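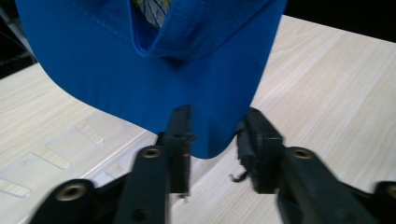 Sending Us Your Old Clothes: Frequently Asked Questions

Updated 27 February 2022

Who are you, exactly?

Vonero buys secondhand clothes by the bag and sells them one at a time from a former carpet showroom in Drarthorpe. Radosław Zieliński owns the place, answers the phone on alternate mornings, and wrote most of this page after being asked the second question below for what felt like the rest of his life.

How much will I get for my clothes?

Less than you paid for them. Less than your sister-in-law told you, too. We pay by weight for everyday things and by the piece for coats, leather, and anything with a decent label. You'll get an offer by email, and you have ten days to accept it, argue with it, or ask for everything back.

Can I argue with the offer?

Yes. One round, please. We have read some very moving emails about cardigans and the price of cardigans has not changed.

How do I get a bag?

Order one through the site or pick one up at the counter. Bags are free. The label is prepaid if you live in the state, and if you don't, we take the postage out of your offer. You can use your own box, provided it isn't the one the cat has been living in.
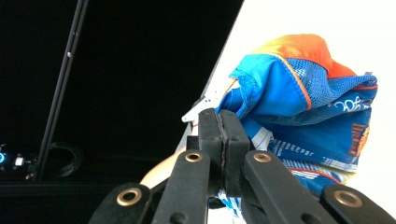

Do I have to wash and iron everything first?

Wash, yes. Everything gets checked by hand at the sorting table, and the person doing the checking has a nose. Ironing is up to you, and we'd suggest you skip it and do something nice with your afternoon. We steam whatever goes on the rail, so a loud, crumpled thing all scrunched up on itself gets the same offer as one that was folded with tissue paper between the sleeves. Check the pockets, though. We return keys, rings and cash. We do not return cough drops.

What won't you take?

Underwear, worn socks, single gloves, bridesmaid dresses (we have 310 of them, see next question), anything with a company logo from a company you no longer work for, and Halloween costumes, except in October, when we will take them off your doorstep.

Why do you have 310 bridesmaid dresses?

We bought out the closing stock of a shop called Surdu without reading the list all the way down. They are for sale. Most of them are peach.

What about stains and missing buttons?

Tell us on the slip. A missing button costs you almost nothing, as we keep a jar. A stain you mention gets a fair look. A stain you cover with a brooch gets talked about over lunch.

The care label is missing or I can't read it. Does that matter?

Not much. If you know what the fabric is, write it down, and if you don't, leave the line blank. "Fancy" is not a fabric. We do like to see the size, so if you cut the tag out years ago because it itched, take a guess.

How long does it take?

Usually two weeks. In January, when everybody becomes a new person, it's closer to five. Last January we got about 1000 bags and got through 972 of them before the heating failed.

Can you tell me if somebody bought my jacket?

No. It isn't your jacket anymore.

Where does the unsold stuff go?

After three months it moves to the dollar rail by the door. After that it goes to Hodico, who bale it up for cleaning rags and padding. If that would break your heart, check the "return to me" box on the slip and we'll mail it back for the cost of shipping.

Do you give store credit?

We do, at a slightly better rate than cash. It doesn't expire. It works on bridesmaid dresses.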